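4. Formar palavras com os cubos de letras

Chegou a parte mais divertida do conjunto Navura! Até aqui os cubos serviram para torres e para jogos de cores; nesta secção passam a servir para escrever. Não é preciso que a criança já saiba ler. Basta que goste de mexer nas peças e de ouvir os sons, e o resto vai aparecendo com o uso (às vezes bem mais depressa do que os adultos esperam).

Antes de começar

Conte com 20 minutos para a primeira sessão. Com crianças mais novas, 5 já podem chegar, e não há mal nenhum em parar quando elas quiserem. O conjunto completo traz 40 cubos de madeira, um saco de pano e o folheto de palavras. Para esta atividade não vai precisar de tudo ao mesmo tempo – deixe a maior parte dos cubos no saco e tire só as letras da palavra escolhida, mais duas ou três para baralhar.

Escolha uma mesa firme e lisa, à altura dos cotovelos da criança. A madeira clara funciona muito bem, pois as molduras coloridas destacam-se logo. Se a mesa estiver encostada a uma janela, experimente os dois lados: o sol de frente faz brilho nas faces impressas e algumas letras ficam difíceis de distinguir.

CUIDADO: Não lave os cubos na máquina nem os deixe de molho. Limpe-os com um pano húmido e deixe-os secar ao ar antes de os guardar no saco.

4.1 Montar a primeira fila

1. Espalhe os cubos escolhidos sobre a mesa e deixe a criança pegar neles à vontade. Rodar, empilhar, bater um no outro, tudo isto faz parte!

2. Diga a palavra em voz alta, devagar, e repita o primeiro som. Palavras curtas resultam melhor. No folheto estão marcadas com um ponto verde.

3. Procurem juntos a primeira letra. Cada cubo tem várias faces, por isso vá rodando até a letra certa ficar virada para a criança.

4. Coloque esse cubo à esquerda e continue para a direita, encostando sempre o seguinte ao anterior.

5. Leiam a fila inteira, com o dedo a passar por cada letra. 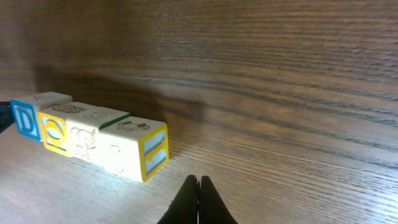 Fig. 7 – Quatro cubos encostados em fila sobre a mesa, com o D na ponta esquerda.

A fila não tem de ficar paralela à borda da mesa. Ligeiramente inclinada lê-se muito bem, e até dá jeito quando há duas crianças sentadas lado a lado. O importante é que as faces com as letras da palavra fiquem todas viradas para o mesmo lado.

NOTA: A cor da moldura não indica se a letra é vogal ou consoante. Pode misturar azuis e amarelas na mesma palavra sem problema, e uma palavra toda colorida fica linda em cima da mesa.

4.2 Trocar uma letra

Este é o jogo preferido da Britta Stöcker, que preparou o folheto de palavras, e percebe-se porquê: com um único cubo muda-se tudo.

1. Monte uma palavra de quatro letras, por exemplo DOCE.

2. Retire o primeiro cubo e afaste-o um pouco, sem desfazer a fila.

3. Ponha outro no lugar dele. Com um F obtém FOCE, que não quer dizer nada e costuma provocar gargalhadas; depois experimente trocar o C por um Z, com o D de volta ao início, e leia o resultado: DOZE.

4. Deixe a criança inventar as trocas seguintes. Palavras sem sentido também contam, desde que sejam lidas em voz alta.

Se faltar uma letra, veja primeiro as outras faces dos cubos que estão na mesa e só depois vá ao saco. Os acentos e a cedilha não vêm impressos; use os autocolantes transparentes da folha B, que saem sem deixar cola.

4.3 Se alguma coisa correr mal

A fila desfaz-se com facilidade: verifique se a mesa abana. Uma base de feltro fino resolve quase sempre.

A criança lê da direita para a esquerda: é muito comum no início. Cole um pontinho na mesa, do lado esquerdo, para marcar a partida.

As letras aparecem de cabeça para baixo: não corrija logo. Leia a palavra em voz alta, hesite na letra invertida e espere – muitas vezes a mãozinha avança sozinha para a rodar.

4.4 Arrumar

Guarde os cubos no saco e pendure-o pelo cordão num lugar seco, longe do aquecedor. Os autocolantes voltam para a folha B. Se quiser continuar na mesma palavra no dia seguinte, deixe a fila montada na mesa ou passe-a para a régua de madeira Walholm (vendida em separado), descrita na secção 5.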